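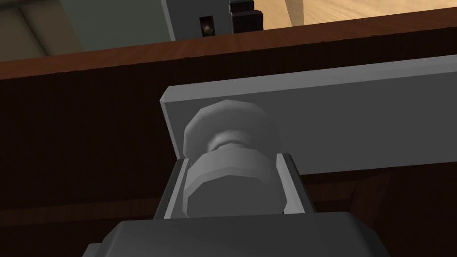 Nafula Laizer reckons we should have called it the bolt botherer, and wants to know whether the sim side is any use to people who don't own an arm. Yes! It runs on its own, and plenty of fun can be had before you buy a single motor. The hardware folder can wait until you've caught the bug.

# Dernard

Dernard is a small robot arm that picks up bolts and brings them to a flat plate. I'm building it with Eirini Giannakopoulos, partly in my garage and partly at Stedov, the shared workshop where the good drill press lives. This repo holds the simulated version, the drawings for the gripper, the recorded runs and a growing pile of notes.

It's a hobby build. Things move around, folder names change on a whim, and the wiring diagram is always one weekend behind the wiring.

## What's in the repo

- `sim/` — the simulated bench: wooden table, gripper, bolt, plate and a bit of room behind
- `gripper/` — drawings for the two-finger gripper, body and fingers as separate files
- `runs/` — recorded attempts, simulated and real, kept in separate folders
- `tools/` — scripts for replaying a run and for trimming the boring part off the front
- `notes/` — my workshop notes, typed up when I can read my own handwriting

## Getting it going

You'll need Python and a computer with a half-decent graphics card. My old desktop copes fine as long as I close the browser first.

```
cd sim
pip install -r requirements.txt
python bench.py
```

The window opens with the arm parked. Press `g` to send the gripper to the bolt, `c` to close the fingers and `p` to move toward the plate. `r` puts everything back. I have worn the paint off my `r` key.

To replay a run:

```
python ../tools/replay.py ../runs/sim/latest
```

Add `--slow` if you want to watch the fingers close. I love watching the fingers close.

## The gripper

The fingers are plain upright plates on a flat-topped body. We tried curved ones first, and they were lovely to look at and hopeless on a hex head, which kept rolling round to a corner. Flat faces are much happier with flat faces.

The real pair is cut from aluminium bar. Eirini did the filing and she is far more patient than I am — mine came out as a pair of wedges. If you make your own, clamp both fingers together and file them as one piece, then mark which is left and which is right. They will look the same on the bench and they will not be the same.

The motor inside is a secondhand Ovance unit from a box of bits at Stedov. I've put its measurements in `gripper/motor.md`, but any small servo with a similar footprint should go in with a new mounting plate. Check the screw holes before you print anything. I didn't, and there's a spare bracket holding my garage door open.

## The bolt model

The bolt is low-poly on purpose. It has a hexagonal head, a narrower neck and a faceted, rounded cap, and it is chunkier than anything you'd buy at the hardware shop. A fancier model with proper threads made the contact solver shake like a washing machine, so the threads went in the bin. If you'd like to try again with threads, please do, and tell me how you went.

Colours are mostly greys. You can change them in `sim/materials.yaml`, and Eirini has a bright orange set on her branch that's a real treat.

## The runs

The current batch was sorted out on 18th June, when we both had the evening free and a big pot of soup on.

| Folder | Runs | Notes |
|---|---|---|
| `runs/sim/close_only` | 20 | Fingers close on the head, no lift |
| `runs/sim/to_plate` | 16 | Pick up and move toward the plate |
| `runs/real/close_only` | 15 | Recorded in the garage |
| `runs/real/to_plate` | 9 | Recorded at Stedov, on the long bench |

Each run has joint positions, finger opening, a picture stream and a short text file saying what happened in my own words. Some of those text files say only "dropped it". Drops are kept in. They're handy if you want to teach something what a bad grip feels like, and they make me laugh.

Finger opening is measured between the inner faces. The older real runs measured it from the outside, so check the `gap_from` field before you mix folders. I lost a whole Sunday to that.

## Known trouble

- The bolt sometimes creeps sideways while the fingers are closed. More friction helps, but too much and it sticks to one finger after release.
- `p` before `c` sends the arm off to the plate with nothing in its hand. It looks very proud of itself.
- The real arm sags a little when it reaches out. The McAlister bracket in `gripper/extras` stiffens the elbow, and it's named after the street where we found the steel.
- Replay runs too fast on some laptops. Use `--slow` for now.

## Lending a hand

Patches, drawings and odd ideas are all welcome. If you change a finger shape, please send a run or two along with it, good or bad. Eirini looks after `gripper/` and I look after the rest, so tag whichever of us fits.

Next up is a compliant wrist, hopefully by October. The springs are on my desk already, and I've been pinging them across the room at lunch.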